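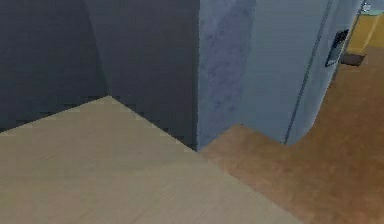

Plikeo is a training kit for indoor navigation. It comes as a set of simulated flats, a small policy network and the scripts for the method its makers call view dropout. We ran it for most of August on two desktop machines and then put the trained policy on our own wheeled base. This review covers the method first, because the rest of the kit is fairly ordinary.

The idea is simple. A policy that learns from a low camera in a simulated flat tends to lean on a few easy landmarks and goes wrong when it is turned towards a wall or a corner. Plikeo starts a share of its training runs from poor viewpoints, where most of the picture is wall, floor or the side of a door, and hides the map for the first few steps. The policy has to turn and move until it knows where it is. The starts get worse as training goes on.

Setup took an afternoon. The installer wants a particular version of the physics package and does not say so until it fails. Once that was sorted, training ran without trouble. The flats load quickly at the default resolution, which is low, and edges come out jagged. We tried doubling it. Training slowed badly and the scores hardly moved, so we went back.

The kit has 16 flats. We kept three of them out of training and set up 810 test runs in those three, each with a poor starting view and a goal in another room. The Plikeo policy reached the goal in 693 of them. The same network trained with ordinary random starts did clearly worse, and most of its failures came in the opening seconds, going back and forth in front of a blank surface. When both policies started from a good view there was little between them.

The failures that remain are mostly about doors. The policy treats a closed door and a plain panel much the same, and handles are small at this resolution. It also slows down where two kinds of floor meet, as if expecting a step. The manual mentions the first problem and says nothing about the second.

On the real base the gain was smaller but still there. We used the corridor and two offices at our Jiltcombe site and did 14 runs, too few to put a rate on. Recovery from a bad start looked much the same as in simulation. Glass did not go well, and none of the flats we trained in has much of it.

We had used Trendano before this. It has better lighting and far more furniture, and its logging is easier to read. It has nothing like the staged bad starts, and adding them by hand would be a fair amount of work. The Nugroho planner can be plugged in to either one. We left it off for the test runs and tried it later — it shortened the routes and made no difference to getting unstuck.

The documentation is thin. The page on the start schedule gives the settings but not the range they were tested over, and we had to find out for ourselves that raising the share of poor starts past the default makes the policy spin on the spot. Exporting a trained policy works on the first try.

I would use it again for any robot that gets switched on wherever it was left. For one that always leaves from a dock, the ordinary starts will do and the extra training time is hard to justify.

Contact | Copyright, all rights reserved | Back to top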